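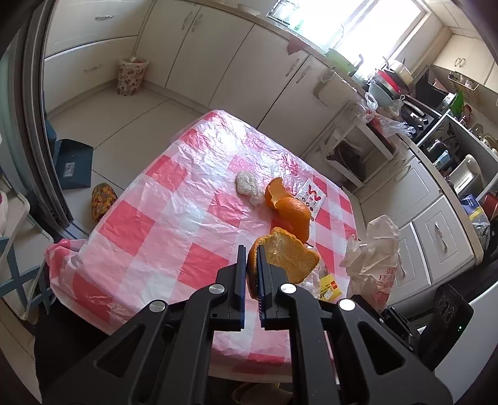

로봇 학습용 장비를 만드는 폴브리지(Folbridge)가 손에 쥐고 쓰는 그리퍼와 촬영 장치, 기록용 소프트웨어를 묶은 가정용 시연 수집 키트 '린턴(Lirnton)'의 일반 주문을 6월부터 받는다. 지금까지는 대학 연구실과 일부 기업에만 대여 형식으로 공급해 왔다.

기본 세트 가격은 1,737유로다. 그리퍼 한 대와 카메라 거치대, 교체용 패드 두 쌍, 충전기, 운반 가방이 들어 있다. 카메라는 포함되지 않으며 구매자가 호환 목록에 있는 제품을 따로 준비해야 한다. 두 손 작업을 기록하려는 구매자는 그리퍼를 한 대 더 주문할 수 있고, 이 경우 양쪽 기록의 시각을 맞추는 동기화 모듈이 함께 배송된다.

폴브리지는 장비 판매와 별도로 수집 대행 서비스도 시작한다. 의뢰 기관이 작업 목록을 보내면 교육을 마친 작업자가 실제 가정에서 그리퍼로 해당 작업을 하고, 회사가 영상과 손 위치 기록을 정리해 넘겨준다. 서비스 지역은 우선 플로브소프(Flovthorpe)와 인근 두 곳으로 한정된다. 요금은 시연 건수가 아니라 검수를 통과한 기록의 길이에 따라 매겨진다.

제품 책임자인 리디언 루엘린(Rhydian Llewellyn)은 고객이 가장 많이 요청하는 작업으로 식탁 정리를 꼽았다. 과일 껍질이나 구겨진 휴지, 비닐 포장처럼 모양이 일정하지 않은 물건이 섞여 있어 연구실에서 따로 꾸미기 어렵다는 것이다. 루엘린은 "컵이나 블록을 옮기는 기록은 이미 많다. 요즘 들어오는 의뢰서에는 귤이나 오렌지 껍질을 집어 버려 달라는 항목이 거의 빠지지 않는다"고 말했다.

회사가 시범 기간에 모은 자료는 가정 151곳에서 나왔다. 대부분 부엌과 식탁 주변 작업이고, 세탁물 개기와 현관 정리가 뒤를 잇는다. 참여 가정에는 치우지 않은 평소 상태를 그대로 두도록 안내했으며, 얼굴이나 우편물의 주소가 찍힌 구간은 납품 전에 삭제했다고 회사는 설명했다. 삭제 여부는 사람이 한 번 더 확인한다.

시범 기간에 키트를 빌려 쓴 니콜롭스키 연구소(Nikolovski)는 자체 평가서를 공개했다. 작성자인 베른트 크라머(Bernd Kramer)는 얇고 휘어진 물체를 집을 때의 안정성에는 좋은 점수를 주었다. 마른 껍질과 종이류는 대부분 첫 시도에 집혔고, 패드를 갈아 끼우는 데 공구가 필요하지 않았다.

반면 창을 마주 보고 작업할 때의 화질은 약점으로 지적됐다. 강한 역광에서는 노출이 흔들려 위치 추정이 끊기는 일이 잦았다. 연구소가 기록한 시연 381건 가운데 9건은 이 문제로 폐기됐다. 크라머는 평가서에 "커튼을 치면 해결되지만, 그러면 실제 가정의 조건이라고 부르기 어려워진다"고 적었다. 비닐 식탁보처럼 빛을 반사하는 바닥에서도 비슷한 증상이 나타났다는 내용이 덧붙어 있다.

무게에 대한 불만도 있었다. 오래 들고 작업하면 손목에 부담이 간다는 의견이 작업자들에게서 나왔고, 연구소는 한 차례 작업을 짧게 끊고 중간에 쉬는 방식으로 일정을 바꿨다. 손이 작은 작업자에게는 손잡이 간격이 넓다는 지적도 평가서에 포함됐다.

폴브리지는 노출 문제를 손본 소프트웨어를 일반 주문 개시에 맞춰 배포하겠다고 밝혔다. 대여 장비를 쓰는 기관도 무상으로 받을 수 있다. 손잡이는 작은 규격을 추가로 제작하고 있으나 출시 시기는 정하지 않았다. 무게를 줄이는 작업은 다음 모델로 미뤄졌다.

기록 형식도 바뀐다. 기존 대여 장비는 회사 전용 형식으로만 저장했지만, 일반 판매분부터는 공개 형식으로 내보내는 기능이 기본으로 들어간다. 이미 전용 형식으로 자료를 쌓아 둔 기관에는 변환 도구를 제공한다. 변환 과정에서 그리퍼가 벌어진 폭의 값은 그대로 유지되지만 작업자가 남긴 음성 메모는 옮겨지지 않는다.

구매자가 모은 자료의 권리는 구매자에게 있다. 대행 서비스로 만든 자료는 계약에 따라 의뢰 기관이 단독으로 쓰거나 할인된 요금을 내고 폴브리지와 함께 쓰는 방식 중에서 고를 수 있다. 공동 사용을 택하면 회사가 해당 자료를 다른 고객에게도 제공할 수 있다. 참여 가정의 동의서에는 두 경우가 따로 표시된다.

주문은 회사 홈페이지에서 받으며 초기 물량은 유럽 내로만 배송한다. 보증 기간은 1년이고, 패드와 거치대 나사는 소모품으로 분류돼 보증에서 제외된다. 플로브소프 사무실에서는 일요일을 뺀 매일 오전 10시부터 장비를 직접 써 볼 수 있다. 방문하려면 미리 예약해야 한다.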